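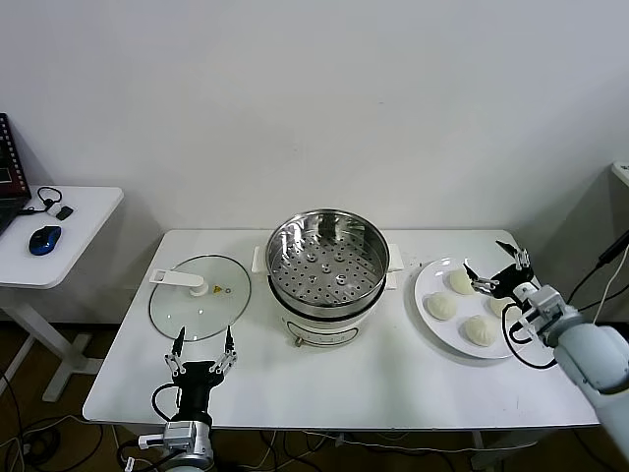

**Uddale shared path and road crossings – safety inspection checklist with comments**

Section inspected: Stendon Road roundabout to the Cervantes Street bridge, both sides
Month: August 2025
Previous inspection: April
Conditions: overcast, dry surface, light wind

Ratings: **OK** / **Monitor** / **Repair** / **Urgent**

### 1. Path surface

- [x] Cracking and potholes – **Monitor**. Hairline cracks near the bus shelter, no wider than in April.
- [x] Tree root lift – **Repair**. Two ridges beside the plane trees. The second one is high enough to unsettle a child's bike or a mobility scooter. Grind or relay.
- [x] Loose gravel – **Repair**. Washing down from the unsealed driveway north of the roundabout. Swept on the day, but the driveway apron needs sealing or it will keep coming back.
- [x] Service covers – **OK**. All flush, none rocking.
- [ ] Drainage grates – not completed. A parked truck was over the last one. The others run across the direction of travel as they should.

### 2. Line marking and signs

- [x] Centre line – **Monitor**. Worn on the inside of the bend before the bridge.
- [x] Bike symbols – **Repair**. Spacing is meant to be no more than 75 metres. There is a gap of 130 metres after the Stendon Road kerb ramp where the asphalt was patched and the symbol wasn't repainted.
- [x] Give way lines at side streets – **OK**.
- [x] Signs visible from approach – **Repair**. The "path ends" sign at the bridge is behind a bottlebrush when approached from the south. Prune first, then check from seated height on a bike.
- [x] Old markings removed – **Urgent**. The blacked-out arrows at the roundabout show through in low sun and point riders into the left turn lane. Painting over them has been tried already. They should be ground off.

### 3. Separation from traffic

- [x] Kerb separators fixed down – **Repair**. One has a missing bolt at the northern end and moves when pushed with a foot.
- [x] Flexible posts – **Repair**. Three bent, one gone, base plate still in place. The bare plate is a trip hazard and was marked with spray paint.
- [x] Separator ends reflective – **Monitor**. Dirty but still working under a torch.
- [x] Minimum width kept – **OK**, except on bin day. Bins were out along the Cervantes Street end and left barely enough room for one rider. A letter drop might help.

### 4. Crossings

- [x] Push buttons – **OK**. All lit and sounding.
- [x] Green time long enough for a slow walker – **Monitor**. Only just. Two of the three crossings timed out as the inspector reached the far kerb at an easy pace.
- [x] Tactile paving – **Repair**. Loose tiles on the western ramp.
- [x] Sight lines – **Urgent**. Cars parked right up to the side street opposite the school gate hide anyone waiting to cross. Extend the no stopping zone by one car length on each side.

### 5. Lighting

- [x] Lamps working – **Repair**. One out under the bridge, pole number reported through Clekudex.
- [x] Even light along path – **Monitor**. The darkest part is also the narrowest.

### Comments

Traffic counter total for the week was more than 1,000 riders, with 560 of those in the morning peak. The tube was checked and was sitting flat.

The two urgent items were logged in Clekudex before leaving site. Root lift and the loose separator can go on the same work order – same crew, same traffic control.

Still to do: return for the last drainage grate, and look at the roundabout arrows again after dark with a car approaching.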